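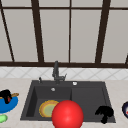

Histbridge is what the team at Reseo calls its new training method, and the researcher who leads the work can hardly sit still when she talks about it. Her simulated robots learn kitchen chores from recorded runs, and Histbridge lets them carry a short memory of earlier views from one step to the next.

"A sink is a lovely test," she says. "You've got a plate down in a basin, you've got a tap to steer round, and a lot of the time you're looking somewhere else altogether. The older version forgot the plate the moment it looked away!"

The group compared two versions of the same controller, one with the memory and one without. Each had 20 tries at finding the plate again after looking elsewhere. The plain one managed 11. I asked whether the gap was a big one, and she grinned before I'd finished — the version with memory had done it every time but two.
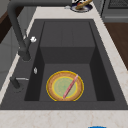
How far back does the robot need to remember?

The best results came with 13 past views. Longer histories slowed the training down and didn't help with the plate.

She is just as keen on the runs that went wrong. Both of the misses came after long stretches of looking at the window, and she has gone through them over and over.
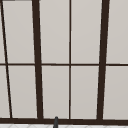
"Plain glass gives it so little to hold on to," she says. "One grey view looks much like the next, so the memory fills up with nothing useful. We want it to keep the odd view that matters and let the rest go." A first go at that is already running, and she hopes to have it ready by July.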